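Pet bed

A pet bed is a padded or raised surface made for a domestic animal, most often a dog or a cat, to rest on. Beds are sold in many shapes and are usually graded by the animal's length when lying down, with weight used as a secondary measure for foam products.

Construction

Most pet beds have three parts: a base, a filling and a cover. The base may be a non-slip fabric sewn directly to the cover or a separate board. Common fillings are polyester fiber, shredded foam and solid foam slab. Polyester fiber is light and can be machine washed, but it gathers into lumps with use. Quilting, in which lines of stitching hold the filling in separate pockets, slows this movement. Solid foam keeps its shape longer and dries slowly.

Covers are made from cotton canvas, polyester plush, corduroy or coated nylon. A cover with a zipper can be taken off for washing. Covers without one are washed together with the filling, and this limits the size of bed that a household machine can take.

Types

Flat mats have no sides and are used in crates and vehicles. Bolster beds have a raised padded rim on three or four sides, against which the animal can rest its head. In some bolster beds the center pad is sewn in place; in others it is a separate cushion that can be lifted out, turned or replaced. Cave beds are closed on top and are sold mainly for cats and small dogs. Raised beds stretch a sheet of fabric over a frame – usually steel or aluminum tube – and allow air to pass underneath.
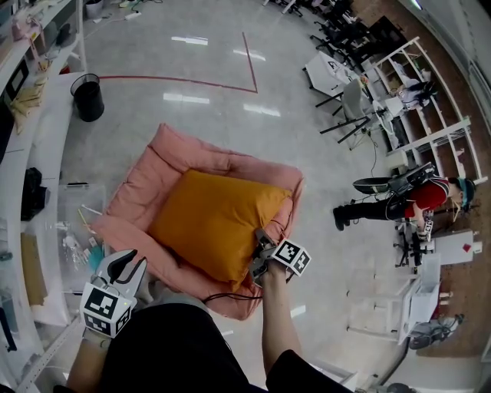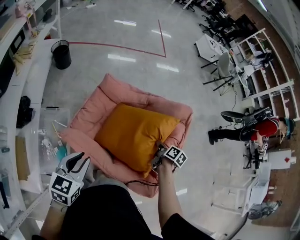
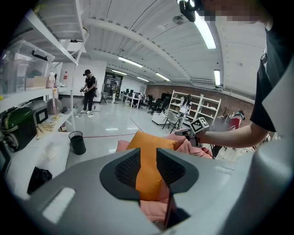

A pink padded bed with a separate cushion in the center

Sizing and wear

The inner sleeping area of a bolster bed is smaller than its outside dimensions, and makers differ on which figure they print on the label. A survey of owners in Urnley, carried out by Hamish Menzies and Cuiping Bai, received 1,075 replies. The most common complaint was a bed too small for an animal that slept stretched out, followed by flattened filling. Menzies and Bai recommended that labels give the inner length first.

Wear begins at the seams between rim and base, where digging and turning put the most load on the thread. Double stitching is usual on beds for large dogs.

Care

Loose hair is normally removed before washing, as it mats in water and can block a drain filter. Fiber-filled rims are dried on low heat and shaken by hand. Foam is kept out of the dryer and left to air – for a thick slab this can take 2 days. Covers treated with a water-resistant coating are washed without fabric softener.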